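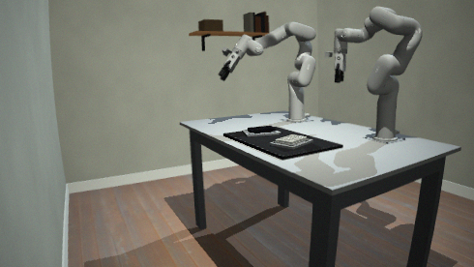
Pale-topped table with a dark frame and legs

Table rocks on garage slab, shim the legs or fix the floor?

Posted by Philomena Nartey in Home Repair > Floors and Furniture

I'm setting up a sewing and cutting area in one half of my garage. The floor is a bare concrete slab and it slopes toward the big door for drainage. The table I bought is from Prakley, 49 inches wide, with four fixed legs and no leveling feet. With the long side against the back wall it's fine. Turned the way I need it, so I can walk around all sides, it rocks corner to corner whenever I lean on it, and anything round rolls off the front.

So far I've tried folded cardboard (went flat in a week) and felt pads doubled up (slid out). A neighbor told me to pour self-leveling compound over that whole half of the garage. The local store priced that at $345 in materials. I'm willing to spend it if that's the right fix, but I still park a car on the other side and I don't want to make a lip that trips me or holds water. We get snow melt off the car from October on.

Is there a decent way to do this at the table, or should I fix the floor?

Isamu Murakami
Leave the floor alone. The slope is there on purpose. If you level half of it, the water from the car side will run up against the new edge and sit there, and self-leveler doesn't do well with standing water or road salt anyway.

Fix it at the legs. Check what the legs are first. If they're hollow steel tube, you can get threaded inserts that tap into the open end and take a screw-in leveling foot. Measure the inside of the tube, both directions, because square tube is often sold by the outside size and the inserts go by the inside and the wall thickness. If they're wood, drill a hole up the middle of each leg and put in a T-nut.

Then do it in this order:

Put the table exactly where it's going to live and mark the floor around each leg with a pencil.

Screw all four feet in completely.

Find the highest leg with a level laid corner to corner on the top. Don't touch that one again.

Raise the next leg along one side until the level reads right, then the one across from it, then the last one. The last leg is only there to stop the rock, so turn it until it just takes weight and stop.

Tighten the lock nuts up against the legs. People skip this and then the feet work loose.

Check it again after a few days of use. Get feet with a swivel base and a rubber pad, since the slab is sloped and a fixed foot will stand on its edge. I have the Orkard ones on my workbench, $34 for the set, and they've held fine under a drill press.

If you move the table later you'll have to redo it. It takes ten minutes.

retum_dad
just use a shim. plastic ones from the plumbing aisle, the kind for toilets. snap off what you need. mine has been on shims since we moved to Agbenyega Court and it doesn't move

Philomena Nartey
Thank you both. The legs are steel tube with plastic caps, and the caps pulled out with pliers. I measured the inside and ordered the inserts and the swivel feet. I'll use the toilet shims until they come.

One more thing, my level is only 9 inches long. Is that good enough for going corner to corner?

Isamu Murakami
Set it on top of a straight board that reaches both corners. Flip the board end for end and read it again. If the two readings don't match, the board is bowed, so find another one.

123 people found this page helpful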